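Irnileo two-arm kit, worth it?

haldane_w
Thinking of ordering the Irnileo pair for the workshop at Hurnden. Two arms, rail, cables, one gripper camera. Anyone got one running? Price went up in March, grr.

TaiLy
Got ours 4 weeks back. Build took 12 hours over a few evenings. Instructions poor, page 17 has the wrist bracket backwards. Arms are fine once set up.

mkoval
Disagree with "fine". Ours drifted at the elbow, sent back to the Toledo office, no reply yet. Wouldn't buy agian.

TaiLy
Did you do the zero step before tightening? Mine drifted till I did it. Now picks up loose cable all afternoon.

mkoval
Yes did it. Twice. Not a user error thing.

haldane_w
What about cable clips, are there enough in the box?

TaiLy
Two on the long white link, does the job. Leave slack at the camera end though, mine snagged at full reach first time. Cable jobs are what I bought it for so here's how it goes 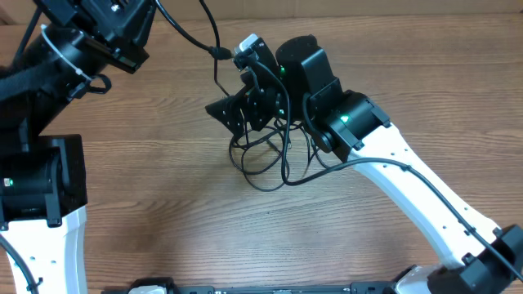 and the gripper fingers want swapping for softer ones if you do thin stuff, the stock ones pinch. Part 328 on the spares list. Nistthorpe stock them, quicker than going direct.

vitalii_n
+1 on softer fingers. Support was ok for me btw, answered same day.

mkoval
lucky you

haldane_w
Ta all. Will ask for the newer manual first then decide.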